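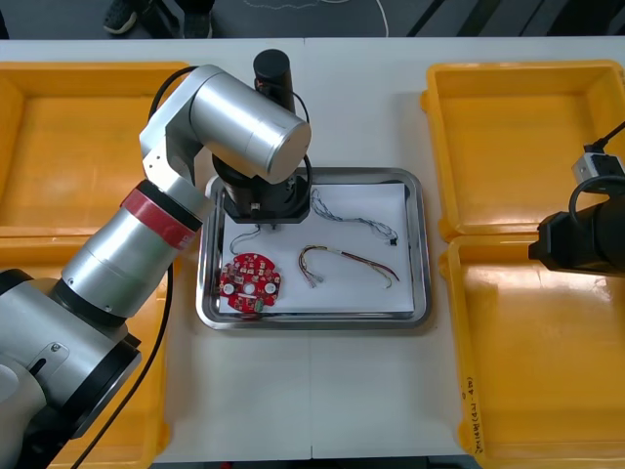

Stuff Inside Stuff > Electricity > Wires and Circuit Boards

What Are All Those Wires Doing In There?

By Despina Tzavaras

Somewhere in your home there is a gadget that has stopped working and now lives in a drawer. Every family has one of these drawers. If a grown-up ever opens up the gadget for you (a grown-up, please - we'll get to that), you will find that the inside looks nothing like the outside. The outside is smooth and has a button. The inside is a small flat thing covered in bumps, plus what looks like a serving of very colourful noodles.

The flat thing is a circuit board. The noodles are wires, and when a bunch of them are grouped together to do a job, they get a grander name: a wire harness. No horses are involved.

The circuit board: a very small town

Think of a circuit board as a town seen from a plane. The bumps are the buildings. Each one is called a component, and each has a job. Some slow the electricity down. Some store a little of it for later, the way you store a biscuit in your pocket. Some are chips, which do the sums and boss the others around.

The roads between them are thin paths of copper, mostly stuck flat to the board. They are called traces. Electricity travels along the traces and can't wander off across the grass, because the rest of the board won't let it through. A material that won't let electricity through is called an insulator. Remember that word, it comes back.

Lots of people think circuit boards have to be green rectangles. Plenty are. But the colour is only a coating, and a board can be red, blue, black or white and work just as well. It doesn't have to be a rectangle either. If a board has to fit inside something round, it makes sense for the board to be round too. Some have a hole right through the middle so that another part can poke through.

You'll often see tiny white letters and numbers printed on a board. These are labels, and the proper name for them is silkscreen. They tell the person building or fixing it what goes where. They are not a secret code, although you are welcome to tell your little brother they are.

Why not just use one wire?

Electricity is fussy about one thing. It wants a path out and a path back, like a running track. If the track has a gap in it, nobody runs. So even the simplest gadget needs at least two wires: one for the trip out and one for the trip home.

Then the gadget gets ambitious. It wants a light as well, and a sensor, and a little speaker that beeps at you when you are trying to sleep. Each of these might need wires of its own. If they were all left to flop about, they'd get snagged and squashed and yanked out. So they are bundled together and sent off in the same direction, like a class on an excursion.

A car has a lot more of this going on than a toy does. Put all the wires from one modern car end to end and they can stretch for more than 1000 metres. Please don't try it with your family's car. It is hard to put back.

What the colours are for

The electricity doesn't care what colour the wire is. It can't see. The colours are for us.

Picture a bundle of 12 wires, all grey. One is broken and you have to find both ends of it. You would be there until dinner, and you would be in a mood. Now make them all different colours. Find the purple one at this end, find the purple one at that end, go and have dinner.

Some colours turn up again and again. In small battery gadgets, red very often means the positive side and black very often means the negative side. The wires that carry messages can be nearly any colour the maker fancies. Note the word "often". Not everybody follows the habit, so people who work with wires check first and don't trust a colour on looks alone.

The coloured part is a plastic or rubber coat. Inside is metal, usually copper. The coat is our old friend the insulator, and it keeps the electricity in its own wire and out of its neighbour's.

Three things to look for in a harness

1. The coats. Look for the thickest wires first. Thicker wires can safely carry more current, so they tend to get the heavy work of delivering power.

2. The connectors. These are the small plastic blocks on the ends. Many are shaped so they will only push in one way round. Someone worked out that people plug things in backwards, and that telling them not to doesn't help.

3. The twists. Look at the thin yellow and green wires winding round each other beside the plain red and black ones, and the little white connector they come from.

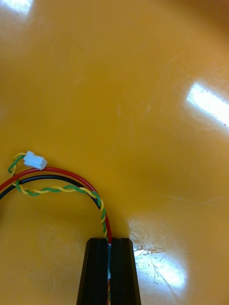 So why would you twist them?

It looks like fidgeting. It's a clever trick, though. Electricity moving through one wire can disturb the wires nearby, a bit like someone humming next to you while you're trying to count. Engineers call this interference, or noise.

If two wires carrying a message are twisted together, they keep swapping places. The humming reaches both of them by nearly the same amount, and the gadget at the other end can cancel most of it out. Twisting also stops thin wires from straying, which is handy all by itself.

Try it: the wool harness

You need four pieces of wool in different colours, each 80 centimetres long, and some sticky tape. No electricity. The wool version works on exactly none of it.

Lay the four pieces side by side and tape them together at one end. Twist two of them round each other, 10 full turns. Leave the other two straight. Tape the far end. Now ask a friend to hide the middle under a tea towel while you point to which end belongs to which.

Then do it again with four pieces all the same colour, and see how long you stay friends.

The serious bit

Never open anything that plugs into the wall, even if it's unplugged. Some parts can hold on to electricity after the power is off. Never pull wires out of anything that works, or anything your mum says works. If you'd like to see inside an old toy, ask an adult to take out the batteries and do the opening.

Comments

Wurumholm Year 4: We did the wool one and Room 6 ran out of tea towels. We used a jumper.

Hélder Salgado: My daughter now calls every cable in the house a noodle. Thanks for that. One question from her: do the twists ever come undone?

Despina Tzavaras: Tell her they can loosen at the ends, where the coats get stripped back. The connector helps hold things in place.

dandden: is purple always the broken one

Contact us | © Genditz Kids | Back to top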